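Step 3. Work out your budget before you order

I started with one Addo arm and ended up buying 2, so price the pair now! My arms came to $3,000, and then I forgot the rail, the mounting plates and the cables (oops).

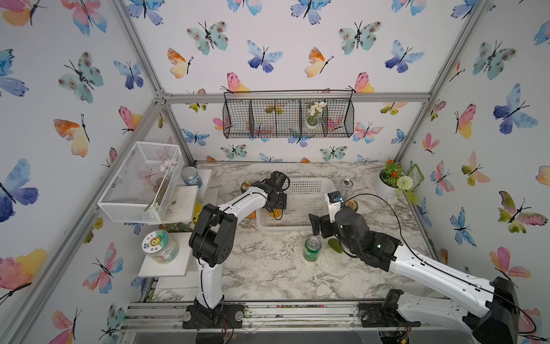 Step 4. Order the small stuff

Grab a mesh basket and a few soda cans for practice picking. I set aside $25.

Caution: leave slack in the gripper camera cable, and buy it longer than you think you need.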